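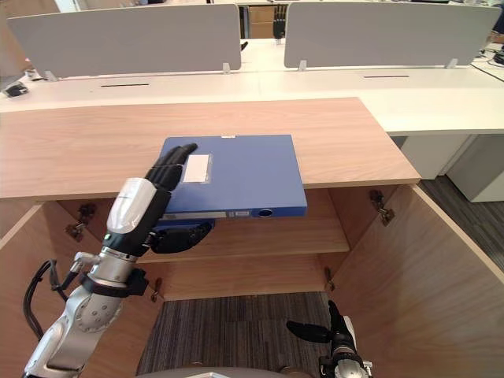

Sina, robot de dos brazos para orden y archivo

Fabricante: Festora
Disponibilidad: alquiler y venta bajo pedido
Uso previsto: oficinas, almacenes pequeños, viviendas con suelo despejado

Sina es un robot de dos brazos con manos de varios dedos, pensado para recoger, guardar y cambiar de sitio objetos de uso corriente. Trabaja con muebles normales: armarios de puertas batientes, estantes, mesas. No hace falta cambiar los tiradores ni pegar marcas en las baldas.

Qué hace hoy

Coge archivadores, cajas y carpetas rígidas que estén tumbados sobre una superficie plana. Cuando el borde del archivador sobresale un poco del mueble, la mano apoya los dedos extendidos sobre la tapa y pasa el pulgar por debajo. Es el agarre que mejor le sale y el que recomendamos para empezar.

Coloca objetos en estantes interiores con las puertas ya abiertas. También puede abrir puertas batientes ligeras, aunque tarda bastante más y conviene que alguien esté cerca las primeras veces.

Recoge mesas con pocos objetos y los lleva a una bandeja o a un cajón abierto.

Qué no hace todavía

No dobla ropa con un resultado aceptable. Lo hemos probado con toallas y con camisetas, y una persona termina antes y mejor.
No friega vajilla ni manipula vasos finos.
No coge hojas sueltas de una mesa lisa.
No sube escaleras.
No decide qué se tira y qué se guarda – esa lista la prepara el cliente.

Preguntan mucho si sustituye a una persona en las tareas de casa. La respuesta es no. En un archivo o en un taller con tareas repetidas puede quitar trabajo, siempre que los objetos se parezcan entre sí y vuelvan al mismo sitio. En una cocina familiar, de momento, no lo vendemos para eso.

Prueba en Rotich

La gestoría Rotich tuvo una unidad en noviembre para guardar archivadores en armarios bajos. Se hicieron 700 intentos y 468 terminaron con el archivador en su estante sin ayuda. La mayor parte de los fallos se produjo al introducir la caja, por rozar con el canto de la puerta o con la balda superior. El agarre falló menos.

«Lo dejamos trabajando a última hora y por la mañana repasábamos lo que había quedado fuera», cuenta Mwanahawa Urio, responsable del archivo. «Para expedientes del mismo tamaño nos sirve. Con las cajas viejas, que están deformadas, no.»

Instalación

La puesta en marcha ocupa aproximadamente 3 días. Durante ese tiempo un técnico mide los muebles, enseña al robot cada recorrido y forma a 2 personas del cliente. Las puertas deben poder abrirse del todo y el paso delante del mueble tiene que quedar libre. Funciona sobre moqueta de pelo corto, tarima y suelo vinílico.

Incluido en el pedido

Robot con dos brazos y manos
Base de carga
Mando de parada
Formación inicial
Revisión a los seis meses

Los dedos son piezas de desgaste y se piden por separado. Cada mano se desmonta por la muñeca con la herramienta suministrada.

Consultas y demostraciones

Damián Valdovinos, ventas, oficina de Sturthorpe. Para recambios y averías, Adhiambo Kashindye. Las demostraciones se hacen con objetos del propio cliente – traiga los que más problemas le den.

Ficha revisada el 2 de abril de 2025.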